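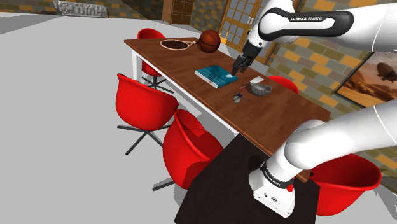 # Tulard Hand Controller, with Cidness Practice Rooms

The Tulard is a hand controller for showing a task to a robot arm. You hold it, you move your hand, and the arm follows. The whole movement is saved as a demonstration, together with the opening and closing of the gripper. The same controller works with a simulated arm on your computer and with a real arm in your workshop, so an operator can learn with the first and continue with the second.

We make the controller in Brindville. It weighs 249 grams without the cable. We made it light because a person who gives demonstrations is holding it for a large part of the day, and a heavy handle makes the movements worse already before lunch.

Price: $674, including the Practice Rooms software for one computer.

## What is in the box

- Tulard controller (right hand or left hand, please choose when you order)
- Tracking base with table clamp
- USB cable, long type
- Foot pedal for start and stop of the recording
- License card for Cidness Practice Rooms
- Printed quick guide

The wrist strap is sold separately. We recommend it for people with small hands.

## Two ways of showing

**Remote control.** The operator stands or sits away from the arm and moves the Tulard in free air. When the clutch button is pressed, the arm follows. When it is released, the arm stays where it is and you can bring your hand back to a comfortable position. Most of our customers use this way, and it is the only way which is possible in the Practice Rooms.

**By hand.** On a real arm which allows hand guiding, you push the arm itself and the Tulard is fixed to the wrist with the adapter ring. In this case the controller serves only for the gripper and for the marks in the recording. The adapter ring must be ordered for your model of arm. Write to us before ordering if you are not sure about the flange.

You can mix both ways in one project, but not in one recording. The software keeps them in separate folders and we ask you not to move files between the folders by hand.

## The Practice Rooms

Cidness Practice Rooms is a simulator with 11 furnished rooms. Each room has a robot arm on a platform and a table with things from daily life. The objects can be changed in the room editor, and also their place on the table. We start all new operators in the room called Miyazaki, with the long wooden table and the red chairs. A book that lies flat is a difficult first object, more difficult than people expect, and we recommend to begin with the stone bowl and to come back to the book later.

The view can be taken from any side. Please try several views before you record. If you look from behind the arm, the arm itself hides a part of the table, and you will correct your hand too late. 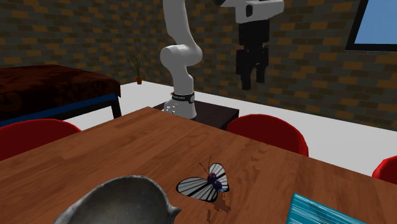 The speed ring at the bottom of the Tulard decides how far the arm moves when your hand moves. In the coarse position the arm makes the same distance as your hand. In the fine position it makes a quarter of this distance. Use coarse for bringing the gripper from its place by the platform, high behind the table, to the object, and change to fine before the fingers come near to it. With the butterfly figure this is really necessary, as the antennae are thin and stand up from the head, and a finger arriving from the side at full speed will push the figure away. Turn the wrist first, then go down.

The gripper trigger is proportional. A half pressed trigger gives half closed fingers. If you prefer a simple open and close, set `trigger_mode` to `binary` in the settings file.

## Recording a demonstration

1. Open the room and choose the objects.
2. Press **Home** and wait until the light on the Tulard is green.
3. Step on the pedal once. The light becomes blue and the recording is running.
4. Press the clutch and show the task.
5. Step on the pedal again at the end.
6. Give the recording a label: good, bad or unclear.

Please keep also the recordings with the label bad. They are useful when you check later why a trained program makes the same mistake again and again.

A short pause in the movement is no problem. A pause longer than the value `idle_limit` is removed automatically from the saved file, and the original remains in the folder `raw`.

## Technical data

| Item | Value |
|---|---|
| Weight | 249 g |
| Buttons | clutch, home, 2 free buttons |
| Trigger | proportional, adjustable spring |
| Connection | USB, cable only |
| Body | matte black plastic, rubber grip |
| Rooms included | 11 |
| File formats | HDF5, CSV |

The free buttons can be programmed. In our own work one of them places a mark in the recording and the other one changes the view.

## From a customer

"I had operators who were good with a game controller and they did not want to change. After the first week they did not ask for it back. The wrist is much easier to turn the way you mean it. I would like a softer spring in the trigger, and this I have told to Cidness."
Tamsin Bolger, workshop manager

The trigger spring has been adjustable from the November production. Owners of the older model can order the spring set without cost.

## Before you order

The computer needs a separate graphics card for the Practice Rooms. The controller alone works also with a simple laptop. The tracking base does not like direct sunlight and big metal plates, so please plan its place on the table before you drill anything.

For questions about adapter rings and real arms, ask for Ebere Ogbonna in our support. Orders are sent from Brindville, and left hand models need a little more time.

Page last changed: May 2019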